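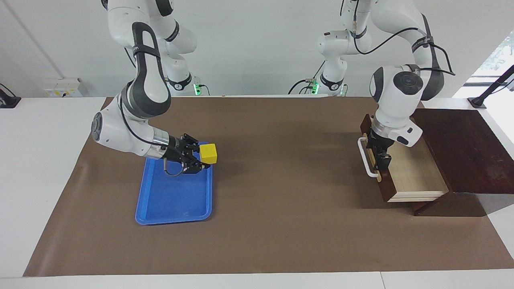

Fig. 1. Two robot arms at a tabletop, one holding a yellow cube over a blue tray.

Unit 9: Reading a Recruitment Notice

Reading before the seminar: the Hellwig notice (in the course folder) and the first part of the Clurier applicant guide.

9.1 Purpose of the notice

A recruitment notice is the document by which an employer makes vacancies known and sets the terms on which applications will be received. In large organisations it also serves as a record. If a decision is later challenged, the panel will be asked to show that it followed the notice as published. Students should therefore read it as a set of rules, even where the wording is informal.

9.2 Standard parts

Most notices contain the following, though the order varies:

Name of the employer and reference number of the notice
Titles of the posts and number of vacancies in each
Essential and desirable qualifications
Age limits or length of service, where these are lawful
Pay scale and place of work
Method of selection
Application fee, if any, and closing time

The Hellwig notice covers 46 vacancies in two grades, technician and senior technician. Note that the pay scale is given only for the lower grade. The scale for the senior grade must be requested from the Serberg office, and applicants who leave this until the interview are at a disadvantage when terms are discussed.

9.3 Essential and desirable criteria

An essential criterion is a condition of entry. An applicant who does not meet it is removed at the first sift, whatever their other merits. A desirable criterion is used to rank those who remain. Difficulty arises with phrases such as "should normally hold" or "or equivalent experience", which leave the matter to the panel. In such cases the applicant should state the equivalent plainly and attach evidence — a certificate, a training log or a letter from a former employer.

9.4 From application to shortlist

In the Rodata exercise, 1,050 applications were received and 618 passed the first sift. The most common ground for rejection was an incomplete form. Missing signatures and unlabelled attachments accounted for more refusals than lack of qualifications.

9.5 Seminar task

Working in pairs, mark each criterion in the Hellwig notice as essential, desirable or unclear. For each unclear item, draft one question to the employer of no more than two sentences. Bring a printed copy to the Tuesday seminar. Written answers will not be graded, but they will be needed again for the covering letter in Unit 10.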